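Cabo da garra bate no copo quando o braço direito estica

Vilmos Magyar
terça-feira, 15 de fevereiro de 2022

Boa tarde a todos. Peço desculpa se o meu português não é perfeito, moro cá há 3 anos.

Estou a montar dois braços numa mesa da nossa oficina partilhada. Cada braço tem a sua base numa placa de metal, na borda da mesa, e o controlo é feito com um programa meu sobre a biblioteca Nillis. O braço esquerdo trabalha bem. O problema é o direito: quando avança muito para a frente com um copo na garra, os cabos do punho fazem uma volta grande e às vezes tocam na mesa. Ontem puxaram um copo para o lado e tive de limpar tudo.

Já tentei fita com velcro junto da garra, mas quando o punho roda, a fita prende o cabo e o braço para com erro de binário. Qual é o comprimento de folga que devo deixar? E onde se fixa melhor, no cotovelo ou no antebraço?

Stoltance
Compra cabos mais curtos e pronto. Eu fiz isso e nunca mais tive problemas.

Benito Valcárcel
Não concordo com a resposta de cima. Com cabo curto, no primeiro movimento até ao limite arranca-se o conector. Eu tive o mesmo defeito e resolvi desta maneira.

Primeiro, com o braço desligado, leva à mão o punho até à posição mais esticada e mede o cabo do cotovelo até à garra. No meu caso foram 53 cm. Depois roda o punho para os dois lados e vê quanto cabo ele pede a mais. Só esta diferença é que deve ficar como folga. 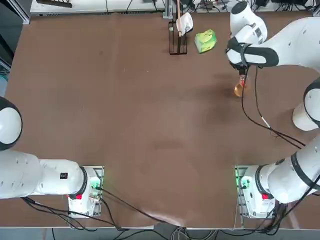 A fixação principal eu punha no antebraço, perto do cotovelo, com uma abraçadeira larga e não muito apertada. O cabo deve poder deslizar um pouco dentro dela. Perto da garra deixa a fita que já tens, mas sem passar por cima da junta que roda.

Também limitei a rotação do punho no programa. Antes ele podia acumular duas voltas, isto é, 720 graus, e nenhum cabo gosta disso. E faz os testes com água, que o chá deixa a mesa pegajosa.

Vilmos Magyar
Muito obrigado, Benito. Vou medir amanhã e escrevo aqui o resultado.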